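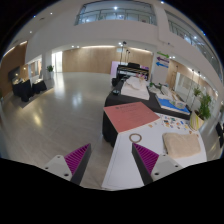

Noelia Campos would have folded the towel 30 times in a row and gone home, and she told the planning call as much. What changed her mind was the first batch from August, where every fold had been done by the same two people on the same bench, and the model learned those two people very well and towels hardly at all.

FOR IMMEDIATE RELEASE
4 Jan 2020

Flokmont opens hand-held gripper collection to public buildings, adds 351 sessions

ERHAM – Flokmont today announced the second round of its tabletop handling collection, recorded with hand-held grippers in lobbies, halls and other shared rooms. 351 sessions so far. More being checked now.

The collection is meant for teams training manipulation policies. A person holds the gripper and does the task, the camera on the tool records it, and the session goes in with a short written label. No arm on site. Setup is a table and whatever belongs on it – cloth, cards, sheets of paper, small containers, rings, trays.

Round one was bench work at the Flokmont office. Plain background, same lamp, same height. Round two goes the other way. Glossy floors, daylight from doorways, long tables with black cloths, plants and signs in the background. Operators are asked not to tidy the background before they start.

"We kept getting good numbers at the bench and bad ones down the hall," said Virgilio Quiambao, collection lead at Flokmont. "Same towel. Different light. So we went down the hall."

What's in round two:

Approach and grasp, flat items (paper sheets, cards, thin rings)
Approach and grasp, soft items (towels, folded cloths)
Move and place, small containers and bowls
Failed grasps, kept and labeled as failed

That last one was argued over. Earlier practice was to delete a missed pick and redo it. Tiongson, which handles labeling for the project, asked for the misses back, and they are now kept with the rest and marked at the point where the grip is lost. Users can filter them out if they dont want them.

Sessions run up to 9 minutes. Operators get a short practice block first, none of which is kept. Speed is up to the operator, but pads have to stay in view of the camera through the whole grasp, and a session where they leave it is sent back.

Flokmont expects to reach roughly 400 sessions before round two closes. Viditz will host the files. Access is by written request, with the intended use stated, and approved teams recieve the labels and the calibration notes in the same download.

Buildings that would like to host a collection day can write to the Flokmont collection desk. Needed: one long table, a power outlet, and permission to record in the room. Operators bring the grippers and the task items.

About Flokmont
Flokmont makes hand-held collection tools and handling datasets for robot learning. Based in Erham.

Press contact: Noelia Campos, Flokmont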